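Hiltholm Recreation Office
Equipment Guides

How to Sort and Store Used Tennis Balls for a Community Program

Last revised 20 January 2020

This guide is intended for clubs, schools and recreation centers that keep a shared stock of tennis balls. It explains how to sort used balls, how to store them between seasons, and how to keep a simple record of what is on hand. The same steps apply to a small after-school group and to a center that keeps 1,000 balls or more.

Before You Begin

Set aside a clean, level surface with good light. Sorting on the court is not recommended. You will also need the following:

A soft, dry brush
A damp cloth
A permanent marker
Containers with labels, one for each grade
The stock sheet from the previous season

Balls that have been left outdoors should be brought inside the day before sorting and allowed to reach room temperature. A cold ball bounces lower than a warm one and may be placed in the wrong grade.

Step 1. Inspect the Felt

Turn each ball slowly in the hand and look at the whole cover. Felt that is even and slightly raised is acceptable for match practice. Felt that is bald in patches, or so fluffy that it hides the seam, should be marked down by one grade. Check that the seam is closed along its full length. A ball with an open seam is to be removed from play without further testing.

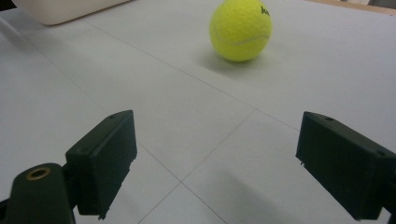

Tennis ball on a pale tabletop, with part of the curved seam showing.

Printed lettering is not a reliable guide to age. On some balls the print wears away within a few sessions, and on others it outlasts the bounce.

Step 2. Test the Bounce

Hold the ball at shoulder height beside a new ball of the same type and release both at the same moment onto a hard floor. Do not throw or push them. If the used ball rises nearly as high as the new one, it belongs in Grade A. If it is clearly lower but still lively, it belongs in Grade B. A ball that barely leaves the floor is Grade C.

The same person should carry out the test for the whole batch. Where this is not possible, the second tester should repeat a few balls that have already been graded and compare results before continuing.
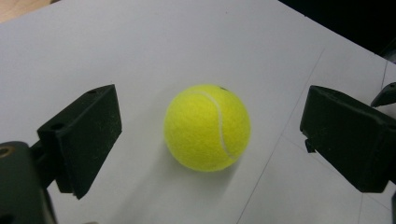 Squeezing the ball is a useful second check when the bounce test leaves doubt. A sound ball resists firm pressure from the thumb. Should it give way easily, place it in Grade C, whatever the condition of the felt. Balls made for younger players are softer by design and must be compared only with new balls of their own kind.

Step 3. Mark and Count

Place one small dot on each Grade B ball and two on each Grade C ball. Grade A balls are left unmarked. Enter the totals on the stock sheet as each container is filled. At the last full sort, the Hiltholm stock came to 1,153 balls, of which 300 were moved to Grade C.

Programs that share equipment with the Gavrilă Street courts should add their initials beside the dot. Unmarked balls found at either site are returned to the common stock in February.

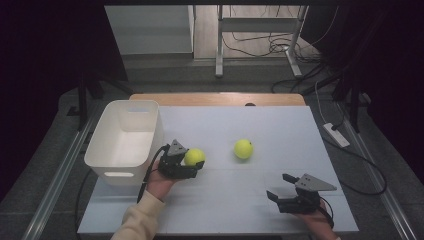
STORAGE AND CARE

Store all grades indoors, away from heaters and direct sun. A closet with a steady temperature is suitable. Sheds and vehicles are not. Containers should be dry before they are filled, and no container should be so heavy that one adult cannot lift it safely.

Dirty balls should be brushed first and then wiped with the damp cloth. Do not soak them or place them in a clothes dryer. Allow wiped balls to air-dry fully before they are put away.

Pressurized cases, such as the Multitz case held at the front office, may be used for Grade A balls only. They slow the loss of pressure but do not restore a ball that is already flat. Follow the instructions supplied with the case.

Using Grade C Balls

Grade C balls may be issued for throwing games, wall practice and footwork drills. Those no longer needed may be left at the Tosodetti Hall drop-off point during opening hours, in a closed bag with the number of balls written on the outside. Balls with open seams are not accepted.

Related guides: Net Height and Tension; Racket Loans; Stock Sheet (blank form)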